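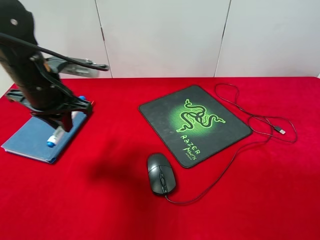 Reed diffusers are sold with a claim on the box about how long they will scent a room, and we wanted to find out how far that depends on the number of reeds. Our project compared bottles with three reeds and bottles with five reeds, all filled with the same mix of base and lavender oil. We also looked at whether turning the reeds made a difference, and at what soft furnishings do to the result. The last part came up early on. A room with a bare table and a room with a table under a bright red velvety cloth do not smell the same the next morning, even with the same bottle in them, and we had to decide which kind of room we were testing. We chose bare tables for the main trial and kept cloth for a separate, shorter one.

Background

A reed diffuser works by drawing liquid up through thin channels in the reed. The liquid reaches the top and evaporates, and more is drawn up behind it. More reeds give more surface, so the smell should be stronger and the bottle should empty sooner. Most of the advice we found on shop pages says this in one form or another, but we could not find anything that said how much stronger, or whether a person in the room would notice.

There is also the matter of the nose getting used to a smell. Anyone who lives with a diffuser stops noticing it after a while. For this reason we did not ask people who had been sitting in the room. We asked people coming in from the corridor.

Materials

We made up one batch of 2000 ml, which was enough for every bottle and for topping up the spares. The lavender oil was Porkari, bought in one order so that all of it came from the same lot. The base was a plain diffuser base with no scent of its own. Bottles came from Evangelista and had narrow necks, all from one box. The reeds were rattan, cut by us to the same length with garden secateurs. The first few were crushed at the ends and we threw them away. After that we used a fine saw.

Each bottle was marked with a letter on the base so that the people giving scores could not tell which was which. We first wrote on the glass, but the oil took the ink off as soon as anyone had handled the bottle with oily fingers. We changed to masking tape with the letter written on it, and that stayed on to the end. The same letters went on the score sheets.

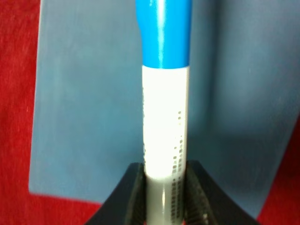

Figure 2. Marker pen with blue cap.

Method

The main trial was held in the small study rooms on the upper floor at Dondthorpe. Windows were kept shut overnight and the radiators were left on their usual setting. Bottles were put out on the Monday, with the reeds already soaked at one end and turned once. Scoring began the next morning and went on until the weakest bottles could not be smelled from the door.

Everyone who scored was asked to stand just inside the door, breathe normally, and give a mark from nought for no smell up to the top mark for too strong. They then went back to the corridor before going into the next room. At first we had a jar of coffee beans for people to sniff between rooms, as perfume counters do. We stopped using it when several people said they were now scoring coffee. Fresh air from the stairwell window did the job better.

For the turning test, half of the bottles had their reeds turned at the end of each week and the other half were left alone. Whoever did the turning wore gloves and wiped the bottle neck. Spilt oil on a table gives a much stronger smell than the reeds do, and one spill in the first week meant that a room had to be dropped and started again.

Weights were taken on a kitchen scale. It was not a very good one — it drifted if it was left switched on — so each bottle was weighed straight after the scale had been set back to zero.

Results

We collected 378 scores in all. The five-reed bottles were scored higher than the three-reed bottles at the start, and the gap was clear on nearly every sheet. It got smaller as time went on. By the later weeks the two sets were being given much the same marks, and some people put the three-reed bottles ahead.

The weights explain part of this. The five-reed bottles lost liquid faster, so there was less left in them, and the level had dropped well down the reeds. We had expected the extra reeds to make up for that and they did not, or not fully.

Turning the reeds raised the score the next day and then the score fell back. It did not change the long-run pattern in any way we could measure. It did use up more oil. For a person at home, turning before visitors come would be sensible, and turning every day would be a waste.

The cloth trial was run for a shorter time. Rooms with a heavy cloth on the table were scored lower on the first mornings than bare rooms. After the bottles had been taken away, though, the cloth rooms could still be smelled from the door when the bare ones could not. Cotton did this less than pile fabrics. We did not have enough rooms to say more than that, and the curtains were not the same in all of them.

Problems

The rooms were not equal. The one next to the lift was draughty and its scores were low from first to last, whichever bottle was in it. We moved the bottles round halfway through to even this out, which helped but made the sheets harder to read. Two of the later sheets had no room letter on them and were left out.

August was also a poor choice of month. Warm afternoons sped up the evaporation and we had no thermometer in the rooms until the trial was half done.

Comments on the draft

We read out the results at the Nunport open evening and took questions. 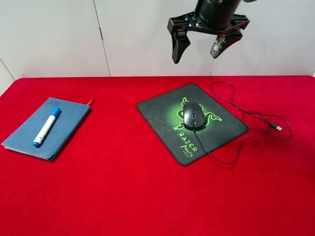

Arnar Bjarnason said that the trial would have told us more if we had matched the bottles by the amount of oil left in them as well as by the date, and that he would not trust any of the late scores until this was done. He also asked why we had used only lavender, when citrus oils fade much sooner and are the ones people complain about.

Both points are fair. We could match by weight using the figures we already have, and a first try at this is in the appendix. It makes the five-reed bottles look better in the later weeks than they do in the main table. The second point would need a new batch.

What we would change

A better scale, and a thermometer in each room from the first day. Rooms with the same curtains. Sheets printed with the room letter already filled in. We would also start with the reeds dry in one set of bottles, as the soaking at the start may have made the first scores higher than a buyer would get at home.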